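Brimwood Extended-Stay Apartments, Ullville: Review After a 12-Night Stay

Reviewed by Jomar Cabrera
Unit type: one-bedroom, rear side, second floor
Stayed: May

Brimwood is a converted office block on the north edge of Ullville, a short drive from the ring road and a longer walk from anything with a menu. It sells rooms by the night but is priced for people who stay a week or more. The nightly rate drops after night 7, and the drop is applied automatically if the whole stay is on one booking. If you extend a shorter booking at the desk, the lower rate does not carry over. I asked twice and got the same answer both times.

Booking and check-in

I booked through the property's own site. The form asks for an arrival time and treats it as binding: a door code is sent by text shortly before the time you gave, and not earlier. I arrived at 3 p.m. having entered 5 p.m. and had to ring the desk. The desk is staffed from morning to early evening. After that, calls go to an off-site line, which picked up on the second ring when I tested it.

A deposit is held on the card at check-in. Mine was released four days after departure. The confirmation email says "promptly," so plan for the slower figure.

Bed and sleep

The mattress is a Nordin medium-firm on a slatted base. It is firmer than the label suggests, with little give at the edge. Two pillows per person, one flat and one thick. Blackout blinds run in side channels and let in almost no light. The rear units face the parking lot, which is quiet after 10 p.m. The front units face the bus route. Märta Nygård, a colleague who had a front unit on the same dates, used earplugs from the second night on and still rated the bed higher than I did.

Heating and air

Each unit has an Emov wall controller with its own schedule. The factory schedule lowers the temperature at 11 p.m. and raises it at 6 a.m. You can override it, but the override expires at the next scheduled step. To change the schedule itself, hold the center button until the display blinks, then step through the periods one at a time. There is no printed guide in the unit. The bathroom fan is tied to the light switch and runs on for several minutes after the light goes off.

Internet and work space

The connection was stable through video calls on every working day. It dropped once, late in the evening, and came back without a restart. The desk is deep enough for a laptop and a second screen, and there are two outlets at desk height – the rest are behind the bed. The chair does not adjust. For a stay of this length I would bring a cushion.
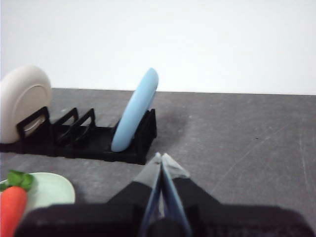 Kitchen supply at Brimwood is on request, and the request list is longer than the one printed on the website. The units come with a two-burner hob, a small refrigerator and a microwave. Pans, a kettle and a toaster are brought up the same day if you ask before noon. There is no dishwasher in the one-bedroom units, so ask about drying space as well; a black plastic rack with upright dividers takes up a fair stretch of the table, and plates stand better in that kind than bowls do. Dish soap is supplied once and not refilled.

Laundry and parking

Two washers and two dryers on the ground floor, card payment only. The dryers need a second cycle for towels. Parking is included for one car per unit, unassigned. The lot was full by 7 p.m. on most evenings, and the overflow is on the street, where a permit is required until 6 p.m.

Verdict

Good value past the first week, average value below it. Ask for a rear unit and put the whole stay on one booking. I would stay again for work. For a weekend I would pay more and be closer to the center.

Bed: 3.5 out of 5
Quiet (rear): 4.5 out of 5
Internet: 4.5 out of 5
Kitchen: 3.5 out of 5
Location: 2.5 out of 5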